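3 现场测试与热阻修正方法

3.1 测试场所与座椅条件

现场测试在Sinaga办公楼的一个开放式楼层进行，测试期为5月，处于供暖结束后、集中供冷尚未连续运行的过渡阶段。该阶段室内温度主要受外窗得热和人员散热影响，同一工作日内波动较大，人员增减衣物频繁，适合考察着装调节与座椅附加热阻之间的耦合关系。座椅与衣物的现场状况见图3。 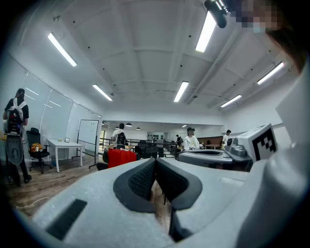
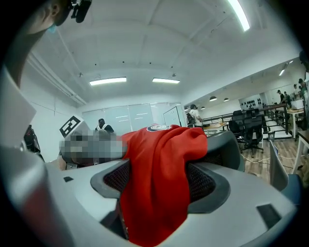
图3 测试场所的现场照片。前一幅：仰视方向，上方为白色顶棚；后一幅：网面椅背及搭放其上的红色衣物。

座椅附加热阻通常按椅型取定值，与服装热阻相加后代入热平衡方程。这一做法隐含两个前提：其一，椅背与人体背部之间的换热条件在整个就坐期间不变；其二，受试者脱下的衣物不再参与换热。第一个前提对软包椅背大体成立，对网面椅背则需要检验，网面的优势在于允许空气穿过，其热阻对背后遮挡较为敏感。第二个前提在开放式办公区中常被破坏。以图3后一幅为例，红色衣物搭在椅背顶部中央并沿椅背下垂，左右两侧各有一块深色网面，衣物所在的竖向带状区域与两侧网面的透气条件不同。对这一类情形，衣物虽已从服装热阻中扣除，其覆盖区域的椅背热阻却应另行计入。本文将这部分热阻称为“搭放热阻”，记作R_d，并在3.3节给出其计算方法。

楼层内的座椅以网面椅背为主，另有少量软包椅背座椅，后者用作对照。主测座椅统一采用Mikwood网面转椅，扶手高度和椅背倾角由受试者自行调节，调节完成后在一次测试内保持不变。椅背倾角影响背部与网面的接触面积，因而在每次测试开始时记录一次。座面为织物包覆的海绵垫，其热阻在各工况下视为常数。

3.2 参数测量与问卷

3.2.1 环境参数

环境参数包括空气温度、黑球温度、相对湿度和风速，由Stusen记录仪连续采集。测点布置在受试者工位侧后方，避开送风口正下方和显示器排热区域。空气温度和风速按踝部、腰部、头部三个高度分层布置，腰部测点同时作为椅背后方环境温度的参考值。黑球温度只在腰部高度测量，靠窗工位另加一个测点，用于判断直射辐射的影响。凡受到直射阳光照射的时段，均从后续分析中剔除。

椅背后方的局部气流对网面换热影响显著，工位侧面的测点不足以反映该处条件。为此在椅背后方200 mm处增设一个全向风速探头，探头支杆固定于独立底座，不与座椅接触，以免受试者移动时产生附加振动。座椅转动后探头与椅背的相对位置会发生变化，因此每次读数前由记录人员复核距离，偏离时先复位再待读数稳定。

3.2.2 皮肤温度与接触压力

背部皮肤温度在肩胛区、背中区和腰区各设一个测点，左右对称布置，取两侧平均值。传感器以透气胶带固定，导线自衣领引出。胶带本身会改变局部蒸发条件，预测试中比较了两种贴附方式，最终采用仅压住导线而不覆盖感温面的方式。

接触压力由铺设于椅背内侧的薄膜压力垫测得，仅在一部分测试中使用。压力垫会遮挡网面，故其数据只用于确定接触面积随椅背倾角的变化关系，不与皮肤温度同步采集。接触面积比φ定义为压力超过阈值的测点面积与背部投影面积之比。

3.2.3 主观问卷与着装记录

受试者共67人，均为该楼层的长期办公人员，测试期间从事日常伏案工作。问卷在就坐稳定后发放，之后按固定间隔重复，内容包括全身热感觉、背部局部热感觉、背部潮湿感和热舒适度。剔除填写不全、填写前离座以及环境参数缺失的样本后，得到有效问卷1110份。

着装记录与问卷同步进行。受试者在清单上勾选当前穿着的衣物，对已脱下的衣物另行填写放置位置，选项为椅背、桌面、衣架及其他。选择椅背时，由记录人员补充记录搭放方式，分为三类：

A类，衣物自椅背上缘搭下，悬垂部分位于椅背中部，两侧网面外露；
B类，衣物肩部套在椅背两角，基本覆盖整个网面；
C类，衣物团置或折叠后压在受试者背部与椅背之间。

图3后一幅的搭放形态与A类接近。C类在力学和传热上更接近靠垫，其热阻随压缩程度变化，且受试者多出于腰部支撑的目的采用，本节方法不适用于该类，相应样本单独列出，不参与修正模型的拟合。

3.3 搭放热阻的计算

3.3.1 基本假设

计算采用以下假设：

（1）背部换热为沿椅背法向的一维传热，忽略衣物边缘处的横向导热；
（2）网面与衣物之间的空气层厚度在覆盖区内均匀；
（3）衣物温度低于皮肤温度，且在问卷填写时刻已达到准稳态；
（4）覆盖区与外露区并联，各自的换热系数互不影响。

假设（4）在衣物较窄时误差较大。气流绕过衣物边缘会增强相邻外露区的对流，使该区实际换热量高于计算值。由于外露区本身的热阻较小，该误差对背部平均热阻的影响有限，但对局部热感觉的解释有影响，3.5节将再作讨论。

3.3.2 覆盖率

覆盖率β定义为衣物在网面上的投影面积与网面总面积之比。对A类搭放，衣物下垂部分近似为矩形，β由衣物平均宽度、下垂长度和网面尺寸确定。若椅背中部存在骨架或实体支撑件，则衣物覆盖于支撑件上的部分不计入β，该部分原本即不透气，衣物覆盖对其换热方式的改变仅为附加一层导热热阻。

B类搭放的β接近1，但衣物下摆与椅背之间往往张开，形成自下而上的通道。处理时将通道部分的空气层按开放层计算，其等效热阻取封闭空气层的折减值，折减系数由假人实验标定。

3.3.3 并联热阻

外露区单位面积热阻R_0由网面热阻R_m和外侧边界层热阻R_a组成：

R_0 = R_m + R_a （5）

覆盖区单位面积热阻R_c在此基础上增加空气层热阻R_g和衣物热阻R_f：

R_c = R_m + R_g + R_f + R_a' （6）

式中R_a'为衣物外表面的边界层热阻。衣物表面粗糙度与网面不同，R_a'与R_a原则上不等。在过渡季室内低风速条件下，两者差异小于测量不确定度，故取R_a' = R_a。

两区并联后，椅背的等效热阻为：

1/R_e = (1 − β)/R_0 + β/R_c （7）

搭放热阻R_d即为等效热阻与外露网面热阻之差：

R_d = R_e − R_0 （8）

由式（7）和式（8）可知，β趋于零时R_d趋于零；β趋于1时R_d趋于R_g + R_f。R_d随β的变化是非线性的，在β较小时增长缓慢。将衣物热阻按面积直接加权会高估A类搭放的影响，覆盖率越接近中间值，高估越明显。

3.3.4 对整体热阻的修正

将R_d折算至全身时，需乘以背部参与换热的面积权重。记背部面积占体表面积的比例为w，则总热阻的修正量为：

ΔI = w · φ · R_d · k （9）

式中k为单位换算系数，φ为3.2.2节定义的接触面积比。严格而言，各体段热阻并联，式（9）仅为R_d较小时的线性近似。对B类搭放中衣物较厚的情形，应改用分体段计算，再由各体段热流密度反求整体热阻。本文在数据处理中对两种方式均作了计算，下文给出的结果除注明外均来自分体段计算。

未与椅背接触的背部区域不计入式（9）。该区域与网面之间存在开口空气层，其换热受坐姿变化引起的泵吸作用影响，现场条件下难以单独测量。前倾坐姿下φ显著降低，搭放热阻对人体的作用随之减弱，此时仍按后靠坐姿计算会引入系统误差，因此着装记录表中增加了坐姿一栏。

3.4 假人标定

R_m、R_g和开放通道折减系数在气候室内由坐姿暖体假人标定。假人背部分段独立控温，以恒定皮肤温度模式运行，各工况待热流稳定后取平均。标定流程沿用Gareth Lambert提出的差值法：先测裸露网面工况，再测搭放工况，两次测试之间不移动假人，仅从椅背后方取放衣物。该方法可消除假人就位重复性带来的误差，代价是无法改变接触面积比，故需在若干椅背倾角下重复整个流程。

标定用衣物包括薄型针织外套、带帽卫衣、夹克和薄羽绒服各一件，均在标定前于气候室内平衡。每件衣物按A类和B类各搭放三次，每次搭放后测量下垂长度和平均宽度，以便将搭放随机性与衣物本身差异分开。带帽卫衣的帽部堆叠在椅背上缘，局部厚度明显大于其他部位，但该处多高于假人肩胛段，对背部热流影响不大。

软包椅背的对照工况表明，衣物搭放对其等效热阻的改变很小，与重复测试的离散程度相当。由此可认为，搭放修正仅对透气椅背有必要，现场数据中软包座椅样本不作修正。

标定数据由Duvix软件处理。稳定判据为各背部分段热流在连续两个采样窗口内的平均值之差不超过限值，采样窗口长度为200 s。未满足判据的工况延长运行时间，直至满足为止，不以外推值代替。

3.5 误差来源

误差主要来自四个方面。

一是覆盖率的估计。现场记录中衣物宽度和长度由记录人员以软尺量取，为避免干扰受试者，量取均在其离座时进行。受试者回座后衣物可能被背部或手臂带动，实际覆盖率与记录值不一致。A类搭放的衣物仅靠上缘摩擦固定，滑动较B类多见。对此采用离座与下一次离座时两次量取的平均值，两次相差较大的样本予以剔除。

二是空气层厚度。式（6）中的R_g由标定得到，标定时衣物自然下垂，现场则可能因椅背弧度不同而贴附或悬空。弧形椅框使衣物上段贴近网面、下段离开网面，采用单一R_g值相当于对厚度取平均。空气层超过一定厚度后自然对流增强，热阻不再随厚度增加，平均值处理带来的偏差因而有上限。

三是边缘效应。如3.3.1节所述，并联模型忽略了衣物边缘附近的横向导热和绕流。在A类搭放下，背部两侧肩胛区对应外露网面，背中区对应衣物覆盖带，受试者感受到的是一种沿水平方向不均匀的热条件。问卷仅要求对背部整体作一次评价，未区分左右与中部，因此主观数据无法用于验证分区结果。皮肤温度测点为左右对称布置，背中区测点靠近脊柱两侧，仍可反映一部分水平差异。

四是着装清单的分辨率。清单以衣物类别为单位，同类衣物的厚度、面料和开合状态未作区分。脱下的衣物与仍穿着的衣物使用同一热阻表，而表中数值是穿着状态下的整体值，包含了人体与衣物之间空气层的贡献。计算R_f时须扣除这一部分，并按衣物在椅背上的实际层数折算。外套自椅背搭下时前后片及袖部常重叠，层数由记录人员判断，重叠不规则时取两层。

3.6 数据筛选与分组

有效问卷按椅背类型和搭放方式分为网面无搭放、网面A类、网面B类和软包四组。网面C类样本如前所述另行处理。同一受试者在一次测试中可能跨组，例如测试前段穿着外套，后段将外套脱下搭于椅背。此类样本中，服装热阻与搭放热阻同时发生变化，方向相反，是检验修正方法的主要依据。

为保证准稳态假设成立，衣物状态改变后的首份问卷不参与拟合。衣物刚从身上脱下时温度高于环境温度，其储热会在短时间内使覆盖区热流低于稳态值，这一过程与R_d引起的热流降低同向，若不剔除会使R_d的估计值偏高。

各组比较采用以受试者为随机效应的线性混合模型，背部平均皮肤温度为因变量，操作温度、服装热阻、接触面积比和R_d为固定效应。代谢率按伏案工作取同一数值，不作为变量。背部热感觉为有序变量，另以累积比数模型分析，自变量与前者相同。两种模型均在引入R_d前后各拟合一次，以信息准则的变化判断修正的必要性，拟合结果见第4节。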